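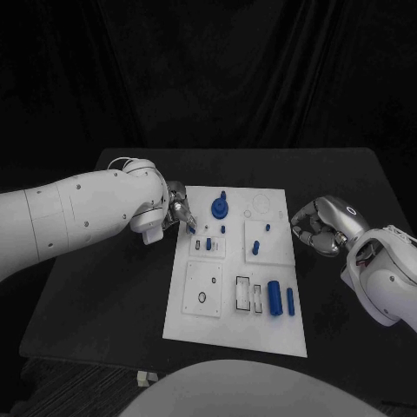
Small blue peg held just above the board, left gripper.

Nwachukwu: labelled join keys from untidy workbooks

Nwachukwu is a tabular dataset for testing record linkage and key-matching code. It holds 60 workbooks exported from the stores system at Irnberg, flattened to CSV, with every row assigned a canonical key by hand. Maintained by Dayana Alvarado and Vicente Olivares at Werkico.

Contents

workbooks/ holds the flattened CSVs, UTF-8, one per source workbook
keys.csv maps (workbook, row) to canonical key
splits/ holds train and test lists by workbook
CHANGES records every relabelled row

Each CSV has 18 columns. Column order is fixed, column names are not: supplier_no also appears as SuppNo and "Supplier #". Header variants are left as found and listed in headers.csv. Do not normalise them before splitting, or the header-matching baseline will look better than it should.

Missing values

Empty string means the cell was blank. "n/a", "-" and "0" are source values and were kept. Excel date serials in the received column were not converted. Both the 1900 and 1904 epochs occur, and the epoch for each file is in epochs.csv.

Labelling

Two annotators worked independently, Nneka Ekwueme and Milagros Henríquez. Disagreements were settled by Vicente, and both original labels are kept in keys.csv as label_a and label_b. Rows that could not be resolved carry the key UNK. Score them separately.

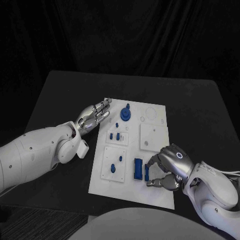 Can I split at random by row?
Splitting by row leaks. The same supplier strings repeat within a workbook, so a model that memorises them scores well on test rows from a file it has already seen. Use the lists in splits/, which keep each workbook whole.

Loading

Read all columns as strings. Type inference drops leading zeros from item codes and turns a few of them into floats. The loader in load.py sets this by default. It was tested against the Zistex export format only, and other exports may need the delimiter changed.

Known problems

Postcodes were removed from the address column with a regular expression, which also removed some four-digit street numbers.
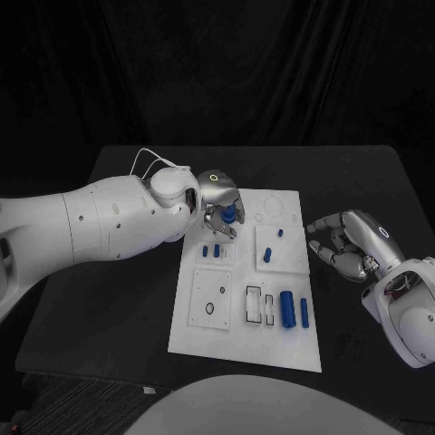 Supplier names are unaffected by that pass. Trailing whitespace in names is original and matters for exact-match baselines, so check that your editor does not strip it on save.

Version 2 corrects the December relabelling error in keys.csv. Results from the first version are not comparable.

Licence: CC BY 4.0.

Comments

Nneka Olaniyan
Is the fiscal period in the received column anywhere, or only the date?

Dayana Alvarado
Only the date. Irnberg didn't export the period.

pivot_table_pete
headers.csv has SuppNo listed twice, once with a non-breaking space. Cost me an afternoon. Intentional?

Vicente Olivares
Yes, both occur in the source. I'll add a note to CHANGES.

Contact: data desk, Werkico | © Werkico | Back to top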